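This repository holds the Tustau Household Noise Survey, a data set of written complaints, meter readings and follow-up notes on sound in rented homes. It is maintained by the Brerkumach Housing Office and is released for use in research, teaching and local planning.

Current release: March 27, 2026
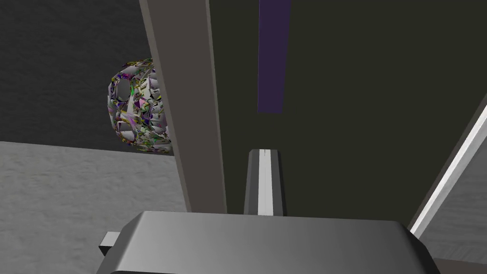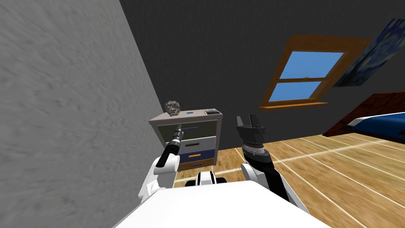
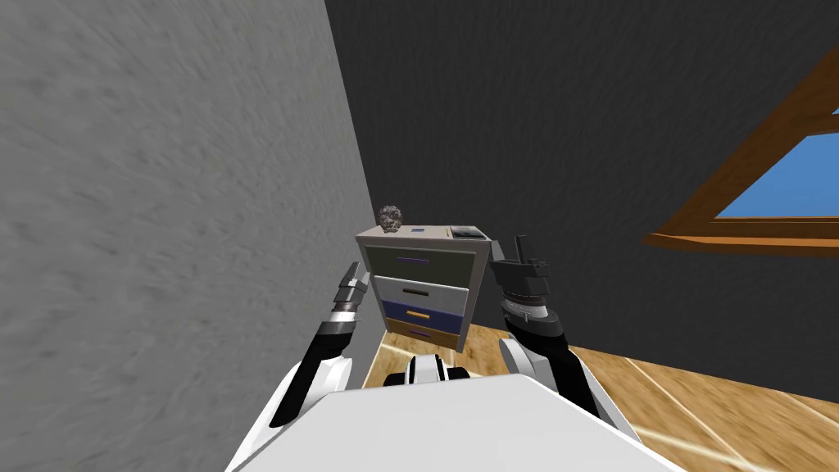 ## Contents

The release is made up of three tables and one folder of supporting papers.

| File | Contents |
|---|---|
| `complaints.csv` | One row for each written complaint, with the type of noise, time of day and room affected |
| `readings.csv` | Sound level readings taken in the home after a complaint |
| `followup.csv` | Action taken by the landlord and the reply from the tenant |
| `papers/` | Blank forms, the field guide and the coding manual |

All tables share the column `case_id`. A case may have several complaints and several readings, but it has only one follow-up row. Where a tenant moved out before the follow-up, the row is kept and the reply is left blank.

## Coverage

The survey covers 380 cases from 19 buildings in two districts, Ye and Mukum. The buildings in Ye are mostly older blocks with timber floors. Those in Mukum were put up later and have concrete floors, although several have been divided into smaller units with light partition walls.

Complaints were accepted from tenants only. Reports made by owners, visitors and neighboring businesses were passed to the district offices and do not appear in the tables.

## How the data were collected

Tenants filled in Form A on paper or online. Staff then called to arrange a visit, during which a meter was placed in the affected room and left to run overnight. Windows and inner doors were kept shut. Tenants were asked to keep to their usual routine and to write down any sounds they noticed.

Meters were checked against a reference source before and after each visit. Readings from a meter that failed the second check are kept in the table and marked `check = 0`. Users should leave these rows out unless they are studying the meters themselves.

## Coding of noise types

Each complaint was coded by two readers working separately. Where they disagreed, a third reader made the final decision. The manual sets out 11 noise types, including:

- footsteps and dragged furniture
- voices, music and television
- pipes, pumps and boilers
- lifts and entrance doors
- traffic and deliveries

A complaint may carry more than one type. The order of the codes follows the order in which the tenant mentioned them and should not be read as a ranking.

## Known limits

- Tenants who did not write in are not represented. The data cannot be used to estimate how common noise problems are in either district.
- Overnight readings miss daytime sources. Complaints about deliveries and building work are therefore poorly matched to readings.
- Bedrooms are far better covered than kitchens or hallways.
- In Ye, the wording of Form A changed in August. Answers to the question on sleep before and after that month should be treated separately – the column `form_version` shows which wording was used.
- Landlord replies were entered as received and were not checked on site.

## Privacy

Names, unit numbers and exact dates have been removed. Free text was read in full before release, and passages that could point to a person or a household were replaced with `[removed]`. Users must not try to identify tenants, landlords or buildings, or combine the tables with other records for that purpose.

## Terms of use

The tables may be copied, adapted and shared, provided the source is named. Changes to the coding should be described in any published work. Suggested citation:

> Brerkumach Housing Office. Tustau Household Noise Survey. Data set and coding manual.

## Corrections

Errors should be reported through the issue tracker, with the `case_id` and the name of the affected column. Corrections are made in the next release and listed in `CHANGES.md`. Requests to withdraw a case are handled by the office directly and should not be posted in the tracker.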